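Visit to the Ferkaren open day, May

Ferkaren makes tableware and small household goods and opens its building to the public once a year. I went in May with a group of 13 from our local trade association. The bus dropped us at the side entrance, where we signed in and were given a badge and a floor plan. The floor plan was out of date. The packing hall has moved to the ground floor and the canteen is now where the plan shows storage.

The first stop was the molding hall, which we saw from a walkway behind glass. The site turns out 2,000 pieces an hour when all the lines are running, and two of them were stopped for cleaning. From there we went through the color room, where pigment is weighed out, and then up to the rooms where finished items are tried on ordinary tables. Aurora Prata led this part. She has been with the company since it was still called Lacerda and she answered most questions without checking her notes.

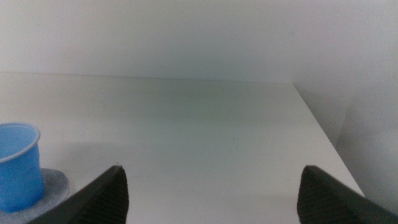 The table rooms are kept plain on purpose. Prata said that staff used to try pieces out in a mock kitchen, with shelves and a sink, and spent too much of the day putting things back. Now each room has very little in it, and a cup is judged on how it stands, how it feels when lifted and whether the rim is even. Coasters are part of the same work. The company buys its felt from Lirier and has tried several thicknesses. The thinner felt curled at the edge after a few months, so they went up a size.

Someone in our group asked about wobble. A base that is even slightly off will show it on a hard table, and felt tends to hide it, so every new shape has to pass on both. The record sheets for this are still filled in by hand. The shape currently on trial was on sheet 971.

We had 40 minutes in these rooms, which was enough. The corridor outside has a display of older catalogs, including the Ultgate picnic range that many people will remember from school trips. I would have liked longer with those.

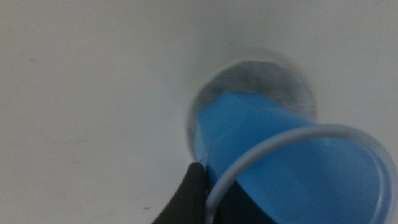
Color was the other main topic of the afternoon. Prata said buyers ask for white first and then order something brighter once they have seen samples side by side. I could see why - the bright sky blue showed up very clearly against the pale surface, and a strong color like that would be hard to lose at a picnic. White also marks easily, and even in a room that is cleaned every morning there were faint smudges to be seen up close.

The tour ended in the canteen with coffee and a short talk on recycling, mostly about how offcuts are ground up and reused. Parking is limited, so the bus is the better choice. Flat shoes are required on the walkway, and bags have to be left at the front desk.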